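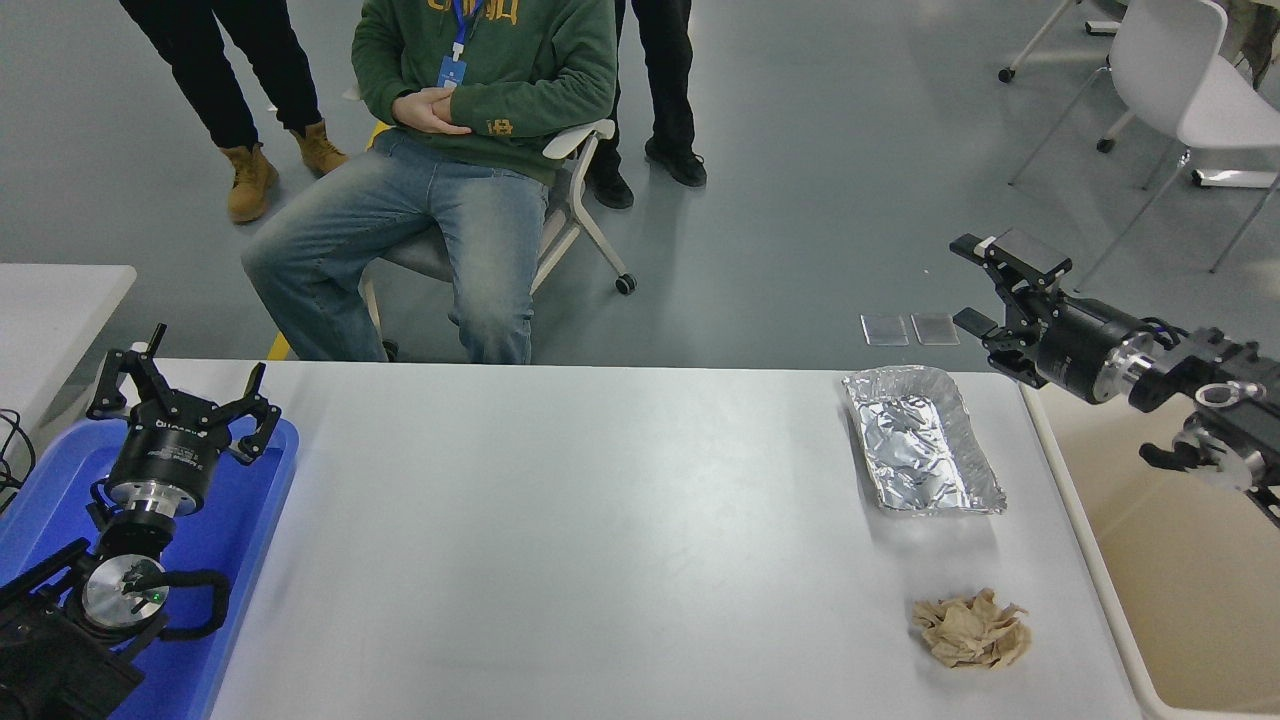

Sølve Björklund wrote:
> The left gripper loses its zero after every cold start. I've
> re-homed it 2 times this morning. Is it the wrist cable again?

Probably. Ours did that for most of April until Liên Lại rerouted the cable with more slack at the joint. Check the flange screws too – they back out after 900 cycles or so, whatever the Helletix manual believes. Then home it with the arm parked, and save the offset. I forgot that last part once and got to do it all again.

Didier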